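Talpur Building, Level 4
Drinking Water and Break Area Inspection – Checklist with Comments
Period: February
Inspector: Merle Tapsell
Reviewed by: Vaughn Blackwood
Work order: 2526

Codes: S = satisfactory, C = satisfactory with comment, R = repair or correction required, N/A = not applicable.

Section A – Supply and shutoff

A1. Main shutoff valve accessible and labeled. S

A2. Valve turns freely through full travel. C
Stiff for the last quarter turn. Exercised several times and left open. Recheck at next inspection.

A3. Backflow preventer test tag current. S

A4. Exposed piping free of corrosion, drips and mineral buildup. R
Green staining at the compression fitting under the east sink. No active drip during the visit. Remake the joint with a new ferrule. Assigned to Ignacio Thibodeaux.

A5. Pipe insulation intact. C
A short section is missing behind the access panel. The line is cold water only. Low priority.

Section B – Bottle filling stations

B1. Unit secured to wall, no movement under hand pressure. S

B2. Filter within service life. R
Station 146 shows a red indicator. The log sheet has no entry for the last change, so the age of the cartridge cannot be confirmed. Replace and reset. Write the date on the cartridge body with a permanent marker as well as on the sheet.

B3. Flow adequate, stream clears the spout guard. S

B4. Drain clear. C
Slow at station 146. Strainer removed and cleaned, and drainage improved. If it backs up again, have the trap opened.

B5. Outlet protected by GFCI, test button trips and resets. S

B6. Spout and basin clean, no scale or film. C
Light scale on both basins. Cleaning crew is wiping the front surfaces only. Yannick Sabatier to add the underside of the spout to the weekly card.

Section C – Hot water

C1. Water heater relief valve piped to drain, discharge end open. S

C2. Drain pan dry. S

C3. Clearance around heater maintained. R
Paper goods stacked against the cabinet, same finding as last period. Moved during inspection. Shelf needs a marked limit line or the stock needs another room.

C4. Instant hot tap has a working safety lever. S

C5. Scald warning label legible. C
Label faded but readable. Replacement ordered from Stornis.

Section D – Tables, cups and personal bottles

D1. Table surfaces clean, sound and free of chips. S

D2. Tables stable, feet level. C
One foot pad missing on the table nearest the door. Temporary shim in place.

D3. Reusable cups and bottles kept away from chemicals and cleaning supplies. S

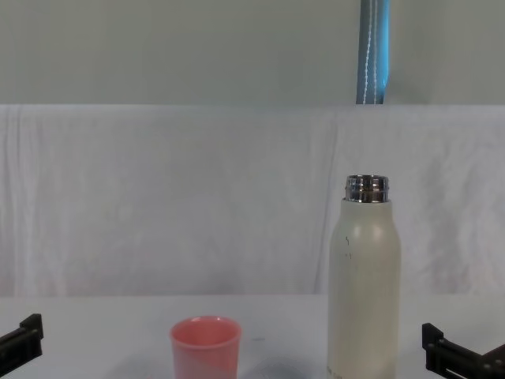
D4. Drying rack clean and draining to sink. R
Tray under the rack holds standing water. Tilt is wrong – the rear feet were fitted at the front. Reverse the feet and sanitize the tray.

D5. Dish soap and sanitizer in labeled containers. C
One spray bottle carries a handwritten label with the product name but no hazard information. Use the printed labels in the supply closet.

Section E – Floor and access

E1. Floor dry, no loose mats. S

E2. Wet floor sign available. S

E3. Path to exit clear. S

Corrections due before the next inspection: A4, B2, C3, D4. Send closeout notes to Oratile Mokoena with the work order number in the subject line. Items coded C do not need a closeout note unless the condition gets worse.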